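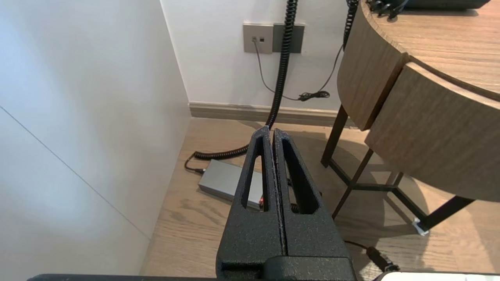 Corner with the light wood floor, white panel on the left

Furnished rentals: who still pays for a landline?

condovgate_mike
I manage 18 furnished units and every one has an analog phone line from the old phone contract. The provider wants to move the copper lines to a voice adapter by November. Current cost is $324 per month for the group. Before I sign, has anyone dropped the lines entirely? Guests have cell phones. The only traffic I see on the bills is calls to the front desk.

tudus
Check your local code first. In some places a building with weak cell coverage needs a fixed phone for emergency calls. Measure the signal inside each unit with the doors closed, on more than one carrier. Hallway readings are useless.
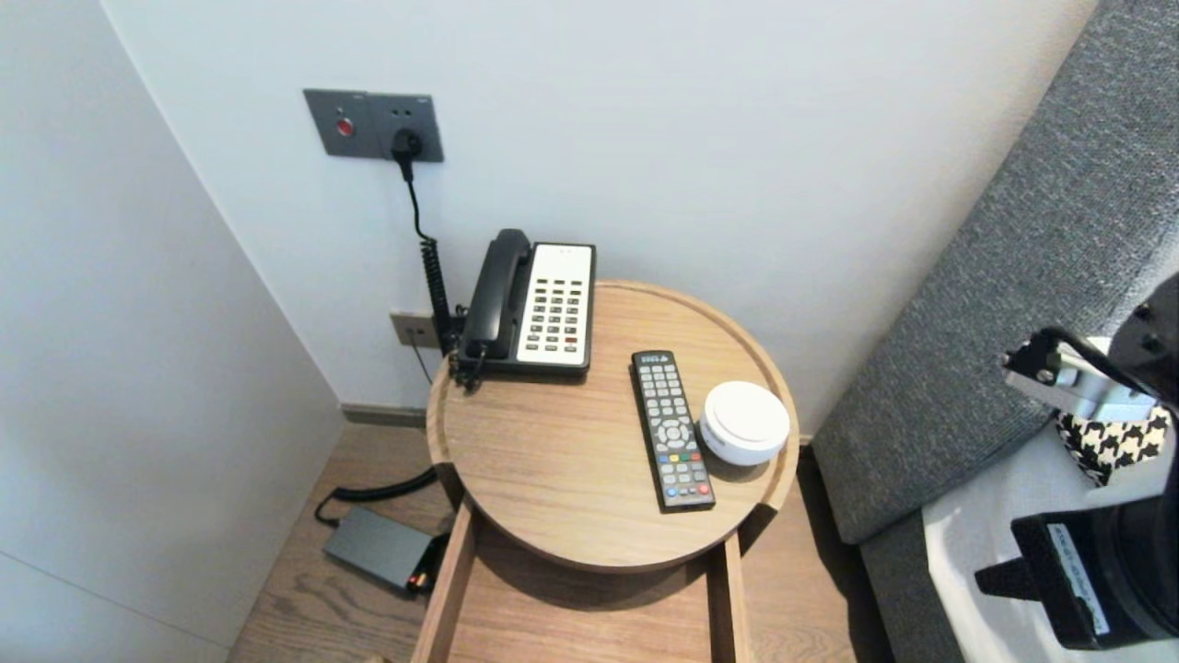

Bedside table with phone and remote

grilton_fan
We kept corded sets. A corded analog phone on a copper pair takes its power from the line, so it works in an outage. Put it behind an adapter and you lose that unless the adapter and the modem both have battery backup. Vendors tend to leave that out of the quote.

condovgate_mike
The quote has one adapter cabinet in the basement, a Grilton 24-port, with a single battery. Equipment is $3000, install is $1580. Existing wiring to the units stays.

pairgain
That's a reasonable layout. Ask for battery runtime in writing, under load, with all ports connected. Also ask how the emergency address is registered. If all the lines share one street address with no unit number, the dispatcher gets the street and nothing else.

tudus
I disagree that it's reasonable. At that price he could put in a small local exchange and two outside trunks. Room-to-desk calls never leave the building, so he is paying for lines that sit idle.

pairgain
Two trunks is fine until a third person calls out. And he then owns a phone system. Who programs it when the desk extension changes?

tudus
You program it once. Mine is a Stankevičius unit and I have logged into it twice since it went in.

grilton_fan
Whichever way you go, test the old pairs before the cutover. We had two with a bad splice that the phone company's line voltage had been covering for. They hummed on the adapter. Re-terminating at the block fixed both.

condovgate_mike
Signal readings are done. Five units on the ground floor are poor on two carriers, so the phones stay. I have asked for the runtime figure and for unit numbers on the emergency record. Will get a second quote on the local exchange.

pairgain
Get the port order on paper too, matched to the block. The installer will not do it unless it is in the scope.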